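4 Pflege und Einlassen der Tischplatte

Gilt für die Plattenserie Makberg 500 mit Marmordekor und für die Sonderzuschnitte ab Bestellnummer 1564. Für geölte Holzplatten siehe Kapitel 5.

4.1 Vor dem ersten Gebrauch

1. Schutzfolie von einer Ecke her langsam abziehen. Kein Messer verwenden.
2. Klebereste mit lauwarmem Wasser und einem Tropfen Spülmittel lösen.
3. Platte mit einem weichen Tuch trocken reiben, immer in Längsrichtung.
4. Die Platte 24 Stunden unbelastet liegen lassen.

Hinweis: In dieser Zeit kann ein leichter Geruch auftreten. Er verliert sich beim Lüften. 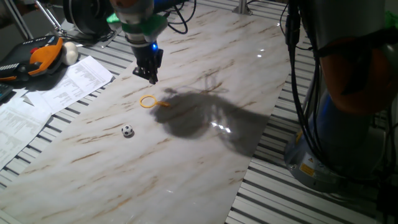

Glänzende Oberflächen werden am besten bei schräg einfallendem Licht geprüft. Schlieren und Fingerabdrücke treten dann im Bereich der Spiegelung hervor. Helle Dekore mit hellbraunen und braunen Adern können feine Kratzer optisch verdecken, deshalb zusätzlich mit der flachen Hand über die Fläche fahren. Kleinteile wie einen Spielzeugfußball oder einen Kunststoffring vor dem Wischen abnehmen und nicht über die Platte schieben.

4.2 Grundpflege auftragen

Benötigt werden das Pflegemittel Gondis 285, zwei fusselfreie Tücher und Handschuhe.

1. Flasche kräftig schütteln.
2. Eine kleine Menge auf das Tuch geben, nie direkt auf die Platte.
3. In kreisenden Bewegungen dünn verteilen. Kanten nicht vergessen.
4. Etwa 15 Minuten einwirken lassen.

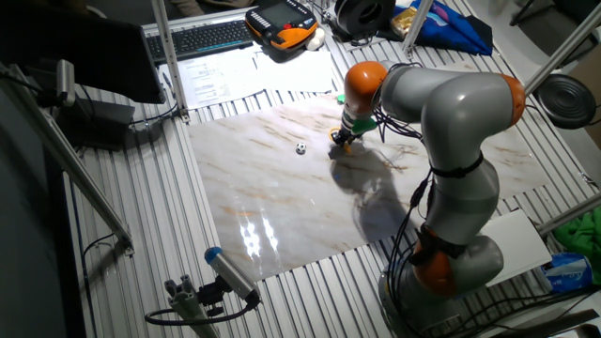 5. Überschuss mit dem zweiten Tuch abnehmen.
6. Vorgang nach einer Woche wiederholen, danach alle drei Monate.

Achtung: Gondis 285 nicht mit essighaltigen Reinigern mischen. Das Mittel außerhalb der Reichweite von Kindern aufbewahren.

4.3 Flecken entfernen

Kaffee, Tee: sofort abtupfen, mit Wasser nachwischen.
Fett: Spülmittel, fünf Minuten einwirken lassen.
Filzstift: Fleckenpaste Owusu 803, sparsam verwenden und gut nachspülen. 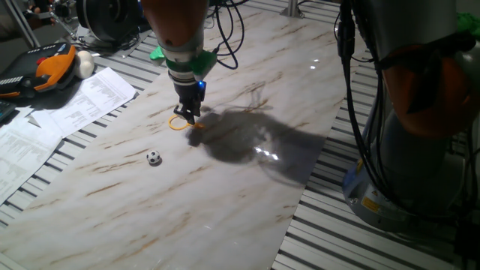

Kalkränder an Vasen und Gläsern lassen sich mit einem feuchten Tuch lösen, solange sie frisch sind. Ältere Ränder zwei- bis dreimal behandeln. Scheuermilch und Stahlwolle machen die Oberfläche matt und führen zum Verlust der Garantie.

4.4 Ersatz und Reklamation

Schäden innerhalb von 14 Tagen schriftlich melden an: Dustbridge Möbelservice, z. Hd. Hậu Chu. Bestellnummer und Kaufbeleg beifügen.

Stand: Samstag, 24. November 2018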